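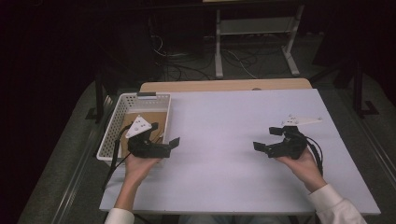

### 3.2 The basket, the board and the cardboard

Most of the literature on household sorting treats the container as a given. Items go "into the bin," and the bin has no corners, no holes and no opinion. Our pilot in November cured us of this. Small things put into a perforated basket don't always stay in it, and a paper clip that has wedged itself upright in a square opening can hold up a session for longer than the sorting does.

We therefore settled on a fixed layout before the main study. The work surface is a large pale board laid flat on the table. The rectangular white plastic basket goes on the left portion of the board, and the middle is left clear for the item being sorted. In Figure 2 the near-left corner of the basket overhangs the board a little. We tolerated this. An earlier protocol asked for the basket to be squared to the board edge before every trial, and it was followed with great devotion for one morning.

A flat piece of brown cardboard covers most of the basket floor. It was adopted after Kinga Vörös, who had spent an afternoon picking rubber bands out of the grid with a toothpick, cut the first liner from the packaging of the basket itself. We compared it with felt, which slid, and with a folded dish towel, which was pleasant to look at and swallowed coins. Cardboard won without much of a contest. It does leave a narrow strip uncovered, and objects thin enough to find that strip found it.

The walls were left unlined. Lining them would have hidden the contents from the side, and people in the pilot liked to check what was already in the basket before adding to it, often by leaning over and peering through the holes like visitors at a zoo.

Items came from junk drawers donated by 23 households in Gidel and Metel. After removing food, medicine and one tooth, we kept 3246 items and divided them into 96 trays of mixed contents. Trays were matched by weight, which sounds more rigorous than it was: a single padlock could stand in for a great many twist ties. We return to this problem in Section 5.

Two placement rules applied. Flat items were to be laid on the cardboard and not dropped, and anything longer than the basket was to be left on the board. The second rule produced some discussion about whether a tape measure is long. We ruled that it is long only when extended. Participants from the Bozsik site disagreed, and their trays were coded separately under the Jornix scheme described in Section 3.4.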